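제목: Re: [Muli 작업대] 경사벽 금속 빈 두 개의 배치와 마모, 안치수 문제
작성일: 2015년 6월 20일
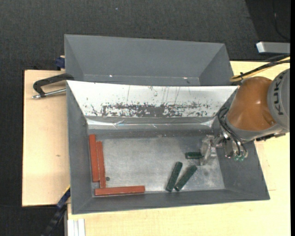
직전 글에서 인용:

> 경사벽 빈은 바닥 면적을 너무 많이 잃습니다. 위 테두리 치수만 보고 주문했다가
> 긴 부재가 바닥에 눕지 않아 돌려보낸 적이 있습니다. 벽이 수직인 상자를 쓰면
> 같은 자리에서 더 많이 들어가고, 벽에 기대어 선 부재가 미끄러져 내려와서
> 서로 엉키는 일도 없습니다. 벽면이 긁히는 것도 경사 때문이라고 봅니다. 굳이
> 이 형태를 유지할 이유가 있는지 궁금합니다. 두 개를 앞뒤로 붙여 놓는 것도
> 뒤쪽 빈의 앞벽을 못 쓰게 만드는 배치로 보입니다.

항목별로 답합니다. 결론이 섞이지 않도록 치수, 벽면, 바닥, 배치, 적재 순으로 나눕니다. 지난 5월에 올린 측정 방법 글을 읽지 않은 분은 치수 항목이 조금 길게 느껴질 수 있습니다.

1. 치수

인용한 글의 첫 문장은 맞습니다. 위 테두리 치수와 바닥 치수는 별개의 값이고, 카탈로그에는 대개 앞의 것만 적혀 있습니다. Skurnar 빈의 호칭 폭은 600 mm이며 이 값은 테두리 바깥에서 바깥까지입니다. 테두리 안쪽에서 재면 581 mm가 나옵니다. 바닥 폭은 여기서 다시 줄어듭니다. 두 개를 모두 재 보았고 같은 값이었습니다.

측정할 때 줄자를 바닥에 대고 벽까지 밀면 끝 고리가 경사면을 타고 올라가서 값이 크게 나옵니다. 재는 위치를 바닥과 벽이 만나는 선에 맞추려면 직각자 두 개를 바닥에 세우고 그 사이를 재는 편이 낫습니다. 목록에 올라온 값들이 서로 어긋나는 것은 상당 부분 이 차이로 설명됩니다. 앞으로 값을 올릴 때는 다음 세 가지를 구분해 주십시오.

테두리 바깥 치수
테두리 안쪽 치수
바닥 접선 치수

깊이도 마찬가지입니다. 수직 깊이와 벽면을 따라 잰 길이가 다릅니다. 후자는 라이너를 재단할 때만 쓰고, 용적 계산에는 넣지 않습니다. 양쪽 값을 섞어서 계산한 용적표가 아직 목록 자료실에 남아 있는데, 정정본이 올라올 때까지는 쓰지 않는 것이 좋겠습니다.

용적은 위아래 면적의 평균에 수직 깊이를 곱하는 식으로 근사하면 약간의 오차가 생깁니다. 네 벽의 기울기가 서로 같으면 각뿔대 공식을 쓰면 됩니다. 그런데 이 빈은 좌우 벽의 기울기가 같은지부터 확인해야 합니다. 눈으로 본 벽의 폭은 보는 위치에 따라 달라지므로 근거가 되지 않고, 각도기를 벽에 직접 대야 합니다. 제 것은 긴 벽만 쟀고 수직에서 30도였습니다. 짧은 벽은 아직 재지 않았으니 계산에 쓸 값이 없습니다.

2. 벽면

앞 빈의 안쪽 먼 벽을 보면 밝은 흰색과 은색이 섞인 경사 패널이 거의 전폭에 걸쳐 있습니다. 긁힘은 위아래로 고르게 분포하지 않습니다. 아래쪽 절반에 짙은 회색의 넓은 가로 띠가 있고, 그 위로는 가는 세로 흠이 이어집니다. 띠의 양 끝은 경계가 불규칙합니다.

이 두 가지는 따로 다루는 것이 맞다고 봅니다. 가로로 넓게 퍼진 자국은 면 전체가 반복해서 닿을 때의 형태와 비슷하고, 세로의 가는 흠은 모서리나 돌출부가 벽을 따라 내려갈 때의 형태와 비슷합니다. 형태만으로 원인을 확정할 수는 없습니다. 확인하려면 패널을 교체한 뒤 적재물을 한 종류로 제한하고 일정 기간 사용해야 합니다. 그 시험은 아직 하지 않았습니다.

인용문에서는 긁힘의 원인을 경사라고 했습니다. 저는 일부만 동의합니다. 수직벽에서도 긁힘은 생기고, 다만 위치가 다릅니다. 수직벽 상자에서는 테두리 바로 아래에 집중되는 경우가 많았습니다. 경사벽에서는 아래쪽으로 내려갑니다. 아래쪽 마모는 판 교체로 처리되지만 테두리 아래의 마모는 접힌 부분까지 같이 손상되면 본체를 손봐야 합니다. 유지보수만 놓고 보면 경사벽이 불리하다고 하기 어렵습니다.

표면 처리에 대해서는 질문이 반복되어 정리해 둡니다. Wenier 도료를 벽에 올리는 방법은 권하지 않습니다. 제가 시험편에 칠해 본 것은 평면에서는 붙어 있었으나 접힌 모서리에서 먼저 일어났습니다. 떨어진 도막은 바닥에 모이고, 그 위에 부재를 놓으면 다시 긁는 입자가 됩니다. 도막을 꼭 써야 하면 모서리 양쪽을 남기고 평면부에만 올리고, 경계를 테이프로 마감하지 마십시오. 테이프 단차에 부재 끝이 걸립니다.

3. 패널 아래쪽 띠

패널 바로 밑에는 광택이 있고 약간 구겨진 금속성 띠가 있으며, 그 아래로 더 어두운 회색 띠가 바닥까지 이어집니다. 이 부분을 두고 목록에서 이름이 여러 가지로 쓰이고 있습니다. 이하에서는 그냥 위 띠와 아래 띠로 적겠습니다.

위 띠의 주름은 펴지 않는 것을 권합니다. 얇은 금속성 재료는 한 번 접힌 선을 되펴면 그 선에서 갈라지기 쉽습니다. 점검할 것은 주름 자체보다 들뜸입니다. 얇은 종이를 띠의 아래 가장자리에 밀어 넣어 보고, 들어가는 구간을 연필로 표시한 다음 그 구간만 다시 붙입니다. 종이가 들어가지 않으면 손대지 않습니다.

접착에는 Stastik을 씁니다. 이 접착제는 양을 적게 써야 합니다. 가장자리로 밀려 나온 것이 굳으면 단차가 생기고 먼지를 잡습니다. 도포 후 누르는 시간은 용기 표시를 따르고, 누름판은 띠보다 넓은 것을 씁니다. 좁은 판을 쓰면 판의 모서리 자국이 새 주름으로 남습니다. 굳기 전에 천으로 닦으면 접착제가 바닥 쪽으로 번지므로 플라스틱 주걱으로 한 방향으로만 긁어냅니다.

4. 바닥

바닥은 은회색 금속이 그대로 나와 있고, 뿌옇게 밝은 얼룩과 가는 흠이 있습니다. 오른쪽이 더 심합니다. 부재를 왼쪽에 두는 습관과 연결해서 생각할 수 있지만, 제가 가진 기록에는 놓는 위치가 적혀 있지 않아 주장하지 않겠습니다. 기록 양식에 위치 칸을 넣자는 제안은 따로 올리겠습니다.

왼쪽 아래에는 작고 어두운 둥근 점이 하나 있습니다. 이런 점을 발견하면 먼저 손톱으로 가볍게 밀어 보고, 움직이지 않으면 확대경으로 테두리를 봅니다. 부착물이면 가장자리가 바닥보다 높고, 패인 자국이면 낮습니다. 관통 여부는 빈을 들어 밑에서 빛을 비추어 확인합니다. 확인 전에 연마하지 마십시오. 점이 없어지면 무엇이었는지도 알 수 없게 됩니다.

세척은 마른 솔로 벽에서 바닥으로, 바닥에서는 한쪽 모서리로 모으는 순서입니다. 바닥을 먼저 하면 벽에서 내려온 것을 다시 쓸게 됩니다. 연마 패드는 쓰지 않습니다. 흠을 지우려고 패드를 쓰면 얼룩의 경계가 흐려져 다음 점검 때 비교할 수 없습니다. 얼룩은 세척 상태를 판단하는 기준에서 빼는 것이 좋고, 판정은 손에 묻어나는 것이 있는지로만 합니다.

점검 주기는 사용 30회로 잡았습니다. 날짜 기준으로 하면 쓰지 않은 기간까지 들어가서 기록이 길어지기만 합니다. 점검 항목은 바닥 접선, 띠의 들뜸, 테두리 변형입니다. 벽면 흠의 개수는 세지 않습니다. 세는 사람마다 값이 달라서 한 번 해 보고 폐기했습니다.

5. 앞뒤 배치

빈 두 개를 밝은 색 목재 상판 위에 앞뒤로 두었습니다. 뒤쪽 빈의 앞부분은 앞 빈 테두리에 가려서 비스듬히 보면 안쪽이 다 보이지 않습니다. 인용문의 지적은 이 점에서 타당합니다. 뒤쪽 빈의 가까운 쪽 바닥에 작은 부품을 두면 찾기 어렵습니다.

그래도 이 배치를 유지하는 쪽을 지지합니다. 좌우로 두면 상판 폭을 빈이 다 차지해서 옆에서 부재를 내려놓을 자리가 없어집니다. 앞뒤 배치에서는 용도를 나누면 됩니다. 앞 빈에는 현재 다루는 것을 두고, 뒤 빈은 비워 두었다가 분류가 끝난 것을 받습니다. 뒤 빈에 손이 자주 가는 작업이라면 좌우 배치로 바꾸는 것이 맞습니다.

두 빈의 테두리를 맞대는 경우에는 겹침을 피해야 합니다. 한쪽 테두리가 다른 쪽에 올라타면 빈이 기울고, 기운 빈에서 잰 치수는 쓸 수 없습니다. 맞댄 선을 상판에 연필로 표시해 두면 밀린 정도를 바로 읽을 수 있습니다. 상판이 목재이므로 빈 밑면의 모서리가 직접 닿으면 눌린 자국이 생깁니다. 얇은 고무판을 네 모서리에만 깔면 해결되지만 두께가 서로 다르면 흔들리니 한 장에서 잘라 쓰십시오. 고무판은 밝은 목재에 색이 옮는 종류가 있습니다. 보이지 않는 곳에 며칠 올려 보고 나서 쓰는 편이 안전합니다.

높이는 테두리 기준으로 맞춥니다. 밑면 기준으로 맞추면 빈마다 깊이가 조금씩 다를 때 테두리에 턱이 생깁니다. 턱이 있으면 긴 부재를 뒤로 넘길 때 걸립니다.

6. 긴 블록의 적재

현재 앞 빈의 왼쪽 아래 구석에 적갈색의 긴 직육면체 블록 세 개가 모여 있습니다. 두 개는 왼쪽 벽을 따라 나란하고, 하나는 가까운 벽을 따라 가로로 놓여 전체가 L자 모양입니다. 두 개의 끝이 정확히 맞지 않고 하나가 조금 더 내려와 있습니다.

L자 적재의 장점은 구석을 기준으로 쓸 수 있다는 것입니다. 바닥의 나머지가 트여 있어서 다음 부재를 놓을 위치를 고르기 쉽습니다. 단점은 가로 블록과 세로 블록의 끝이 만나는 부분입니다. 틈을 남기지 않으면 가로 블록을 꺼낼 때 나머지가 같이 밀립니다. 손가락 하나 들어갈 틈을 두면 됩니다.

세 개를 모두 같은 방향으로 놓는 방법도 시험했습니다. 용적 효율은 이쪽이 조금 낫고, 꺼낼 때는 가장 안쪽 것을 잡기가 불편합니다. 경사벽에서는 벽에 닿는 블록의 아래 모서리만 접선에 걸리고 위쪽은 벽에서 떨어지지 않고 기대기도 하므로, 첫 블록을 접선에서 조금 띄워 놓는 것이 좋습니다. 띄운 공간은 낭비로 보이지만 그 공간이 없으면 첫 블록이 기울고 다음 것도 따라 기웁니다.

블록이 벽에 기대어 서 있는 상태로 보관하는 것은 피합니다. 인용문에서 말한 미끄러짐은 대부분 이때 생깁니다. 눕혀서 보관하면 경사각은 거의 문제되지 않습니다. 바닥 접선 치수보다 긴 부재는 애초에 이 빈의 대상이 아니며, 대각선으로 억지로 넣으면 양 끝이 벽을 긁습니다. 대각선 적재는 금지 항목으로 두었습니다.

겹쳐 쌓을 때는 방향을 층마다 바꾸지 않습니다. 교차 적재는 평탄한 팔레트에서는 안정적이지만, 여기서는 위로 갈수록 폭이 넓어지므로 위층 블록이 벽 가까이로 밀려나 받침을 잃습니다. 같은 방향으로 쌓고, 위층은 아래층보다 넓게 벌리지 않습니다.

7. 수직벽과의 비교

수직벽 상자로 바꾸자는 제안은 다음 조건에서 타당합니다. 부재 길이가 모두 같고, 꺼내는 순서가 정해져 있으며, 바닥을 끝까지 채워 쓰는 경우입니다. 그 밖의 경우에는 손이 들어갈 공간이 먼저 부족해집니다. 수직벽에서는 벽에 붙은 부재의 옆면을 잡을 수 없어 위에서 끝을 들어 올려야 하고, 이때 반대쪽 끝이 바닥을 긁습니다. 경사벽에서는 같은 위치에서도 옆면을 잡을 여유가 남습니다.

빈을 포개어 보관할 수 있는지도 차이가 됩니다. 경사벽은 비웠을 때 서로 포개집니다. 다만 띠를 붙인 빈은 포개지 마십시오. 위에 들어간 빈의 밑면 모서리가 위 띠의 아래 가장자리를 누르면서 들뜸이 생깁니다. 부득이하면 중간에 골판지를 한 장 넣습니다. 포갠 빈을 뺄 때는 비틀지 말고 양쪽 테두리를 번갈아 올립니다.

8. 남은 문제

짧은 벽의 각도 측정값이 필요합니다. Skurnar 빈을 쓰는 분은 각도기를 댄 위치와 함께 보내 주십시오. 위치는 테두리에서 아래로 중간쯤이 좋고, 긁힌 띠 위는 피합니다. 면이 고르지 않아 값이 흔들립니다.

띠의 재접착이 얼마나 버티는지에 대한 자료도 모자랍니다. 저는 한 구간만 다시 붙였고 아직 점검 주기가 한 번 돌아오지 않았습니다. 다른 접착제를 쓴 분은 제품명과 눌러 둔 시간만이라도 적어 주시면 표에 넣겠습니다.

용적표 정정본은 초안까지 되어 있고 바닥 접선 치수 칸이 비어 있습니다. 답장은 제목의 [Muli 작업대]를 지우지 말고 보내 주십시오. 지우면 자료실 분류에서 빠집니다.

--
Muli 작업대 메일링 리스트
인용은 필요한 부분만 남기고 답글은 인용문 아래에 적어 주십시오.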